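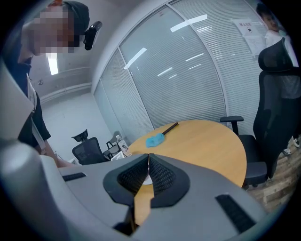

Blue duster, round table, gripper at the ready.

I've been itching to write this one up for weeks! Regular readers know I went looking in March for a hand-held gripper kit for recording demonstrations, the kind where you do a chore yourself with the grippers in your hands and a robot arm learns from the recordings later. I tried to talk myself out of it (the shelf of half-used sensors in my apartment is a sore subject) and then the people at Turkance offered a loan of their Pereyra set, a pair of grippers with the straps and cabling and the recording software, and of course I said yes.

So, first impressions. The body is a big smooth shell of light gray plastic, and the fingers are black with a fine crosshatch on the inside faces. I love those fingers. They give a little when you squeeze, and you feel the object through the trigger in a way I never got from the old Gondgate pair, which was like eating soup with pliers. A microfiber duster was my first try at home and I picked it up by its skinny handle without thinking about it, then stood there dusting the same bookshelf for ten minutes because it was fun.

The weight is fine for the first while. After 20 minutes my wrists start to notice, and I'd like a softer strap. Hyun-seo Um, who has smaller hands than I do, wished the trigger sat closer to the palm, and I think she's right. There is a spacer in the box that's supposed to help with this but it rattles, and we both took it out again.

Setup took me an evening. The manual is 56 pages and most of it is good, except that the calibration chapter comes after the chapter that needs it. You wave each gripper through a slow figure eight, wait for the beep, and do the other one. If you skip the second one the software lets you record anyway and then complains at export, which cost me a whole Saturday morning. Please fix that, Turkance!

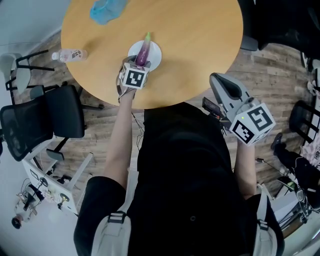
Small toys are where the kit really won me over. Plastic vegetables are slippery and round and they roll away from everything, and with the old pair I spent half my time crawling under chairs. With these I can take hold of one gently, turn it, set it down and go for the next without breaking rhythm. Using both hands together takes practice, and your left hand will feel stupid for a day or two (mine still does before coffee). It gets better, and then suddenly you're passing things across from one side to the other and grinning like a kid.

In the first two weeks I saved 261 recordings and had to throw out 13, nearly all of them from that bad calibration morning. The old kit lost me far more than that, though I never kept a proper tally and I wish I had. Export is quick, the files open in the free Carenen viewer with no fuss, and you can scrub through both hands side by side. I found out that I always reach with the right hand first, even when the thing is sitting right next to my left. Milan Hoekstra watched a few over my shoulder and said I handle a toy carrot as if it owed me money.

Gripes, to be fair about it. The cables are too short if you're tall, and they like to catch on the arms of desk chairs. The quick-start card is printed in a gray so pale I had to take it to the window. And I'd pay extra for a proper case, because the cardboard insert was falling apart by the second unpacking.

Would I buy it? Yes, and I've asked what they want for the loaner. Next up I'm going to try folding dish towels with it, which I can barely do with my own fingers, so expect a grumpier post. If you've used the longer cables from the parts list, leave me a comment and tell me whether they fit the older belt clip.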